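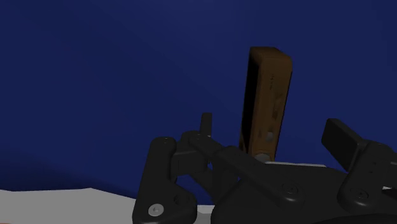 The gripper comparison under the Plelwood grant moved into simulation this period. Two grippers, the Altia and the Pace, were run on the same arm model with the same controller settings. Each was given 100 approaches per object. The wrist view is rendered with the fingers open and the tall brown block standing between them, nearer the left pad than the right, and offsets of this kind are now logged before each close command. The lower end of the block is hidden by the gripper body, so base position is read from the simulator state.

Two items remain open: pad friction values and the camera mount angle. Orura will supply both. Hardware trials are planned for June.

Report date: Monday, April 26, 2021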